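Sturovside Building Users' Group
Minutes of the November meeting, Noto Room, 10:00 a.m.

1. Minutes of the previous meeting
Approved with one correction: the Gilladthorpe invoice number should read 2669.

2. Recycling sorting table
The group reviewed the layout of the sorting table. Items are set out on the tabletop and sorted by material into gray fabric bins, with separate bins for glass, plastic and cans. Printed cards are to be used as labels. 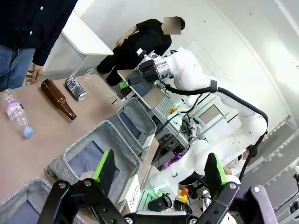
It was noted that the cards should be large enough to read from the doorway - the present lettering was considered acceptable. Members asked whether bottle caps must be removed before sorting. Mandagi, the collection contractor, accepts plastic bottles with caps on. Crushed cans are also accepted. Broken glass is not to be placed in the fabric bins.

AGREED: to keep the three-way sort and to order 2 spare bins at $49 each.
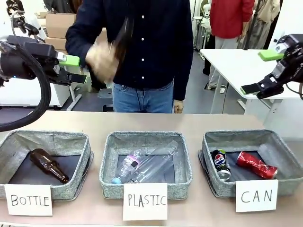

Item 2: Glass, plastic and cans in separate baskets at the sorting table.

3. Publicity
A draft leaflet was tabled. The print run was set at 1000 copies, subject to a revised quote from Gilladthorpe. The wording on food containers was referred back for amendment.

4. Any other business
The Saturday opening of the sorting table was deferred to the next meeting.

The meeting closed at 11:15 a.m.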